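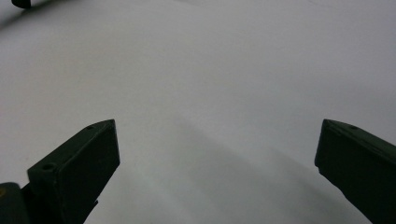
Speaker notes, Groltbridge meetup, May 3, 2022
Trying out the Pinheiro hand-held gripper kit

Hi everybody, thanks for staying through the coffee break! My slot is short, so I'm going to run through what you get from Goltau when you order one of these, what we liked and what bugged me. (Say it early: we paid full price, they have not seen these notes.)

Okay, start with the fingers, since that's what I spent most of my time with. They're dark green, close to black, big and blocky, with squared-off tips and small round holes in them. Matte too, and I like that a lot, because on a white table the outline is really easy to pick out. Leave this slide up while I talk about opening width. Wide open, there's a lot of bare table between the tips.

Price. The full kit was $2915 for us, with shipping. You can get the handle and fingers alone for less, but then you're sourcing your own mount, and I did that once with the older Zunitz kit and would not do it again. Spare finger pairs are $100. Buy one pair up front!

Setup took me an afternoon. The printed guide is good up to the calibration chapter and then it gets thin (pause here, somebody always laughs). Support answered my email the next morning, and the answer was clear and friendly, so points for that.

Now the part people ask about, the table. We work on plain white, and I'd tell anyone to look hard at their lighting before they blame the kit. Point at the big soft shadow on the next slide. It sits right down between the fingers, exactly where you want to see what you're picking up. Our overhead light did that, and I'd budget for a second lamp off to the side.

Also on the next slide: the see-through smoky box at the top and the little purple star to the left of it. Tinted see-through material on white is a nice hard case, try it early.
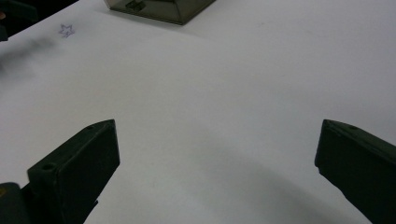
Wear and the service plan

We did 600 grasps the first week and 1000 by the end of the second, and the fingers still closed evenly. The handle strap is another story, mine started to fray and I've taped it. The service plan covers the fingers and the electronics but leaves the strap out, so ask about that before you sign.

Would I order again? Yes, for a small lab, with the spare fingers and without the plan. Goltau told us there's a new strap coming in June, and I'll post on the meetup list once I've had my hands on it.

Questions, then hand the clicker back.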